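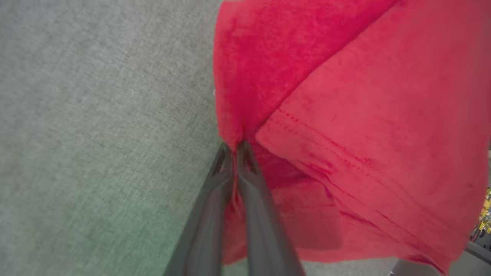
Open day at Nokholm, Fladley site — notes from the visit

25 January 2025

Typed up on the train back, so excuse the state of it. I went because I run a small laundry and alterations shop and I keep getting asked if I'm going to "get a robot." Wanted to see for myself. Free entry, badge at the door, parking a mess. Coffee good.

First impressions

Bigger than I thought. Old cold store, 27 work cells down one long hall, most of them running, a few with the covers on. Yellow line on the floor you stay behind. Loud near the compressors, fine everywhere else. They split us into two groups and ours got the textiles end first, which suited me. The other lot started with dishes.

Folding

Spent most of my time here. The job sounds like nothing. T-shirt on a gray surface, pick it up, fold it, put it down, next. Two flat fingers do the pinching, and there's a small camera down by the wrist so you get the gripper's own view on a monitor next to the cell. I liked the monitor more than the arm. On a red shirt you could see just how the cloth bunches into a pleat at the fingertips, and the stitched hem running off at an angle to somewhere else. Anyone who has folded for a living knows the feeling. You grab what you think is the hem and you've got two layers and a bit of sleeve.

Our guide said finding the right edge is most of the problem. Once it has hold of a good corner the rest is pretty dull. I believe that, it's the same when I train a new person. First week is all corners.

Speed. 2 shirts a minute on a good run, according to the board, and what I saw was slower than that. My Saturday girl would be through the pile and on her phone. But it doesn't get sore wrists and they say it goes overnight. The board also said 690 shirts folded the day before, no word on how neat. The stack on the display table was OK. Not shop window OK. Drawer OK.

Asked about buttons. Not yet. Fitted sheets? The guide laughed. Inside-out socks, "we're working on it."

Things I'd want to know before spending money:
- what it does with a shirt that comes in balled up with another one inside
- who sorts the pile first, as I think the answer is still a person
- silk, or anything slippery. All the stuff out on show was cotton knit

Dishes

Short stop. Arm loading a rack with mugs and plates, all one size. Tidy work and faster than the shirts, hard things stay where you put them. One plate went in backwards, it went back and turned it round, small cheer from the group. No pans. No baked-on lasagna either, which is my actual household chore.

Shelves

Run together with Pitham, who do fittings for corner stores. Robot on wheels pulling boxes forward to the front of the shelf. This one I'd call ready. Boring job, square boxes, nobody likes doing it. They have it in one real store since July and the store manager was there to talk, seemed happy enough, said it gets stuck when people leave baskets in the aisle.

Talk at the end

Half an hour, too long. Slide about Cuautle, which is their name for the software that learns from all the practice runs. They try to get 2000 good folds recorded before they change the kind of garment. Made me feel better about how long it took me to learn collars. Somebody asked straight out when it'll do the laundry at home. Answer was long and had the word "eventually" in it a lot.

So, is it ready

For me, no. Shelves yes, mugs nearly, clothes not yet. I'd put money on towels first, they're square and don't have sleeves. If they offered a towel folder at a sane price I would go back tomorow and have a proper look. Shirts I'll keep doing by hand.

Practical bits if you go: wear flat shoes, the floor is grated in places. Textiles end is cold. Ask to stand by the monitors, most people crowd the arms and you can't see a thing. Lunch is a van in the yard, cash only, go early becuase the rolls were gone by one. Next open day is in July, sign-up sheet is at the front desk and I've put my name on it.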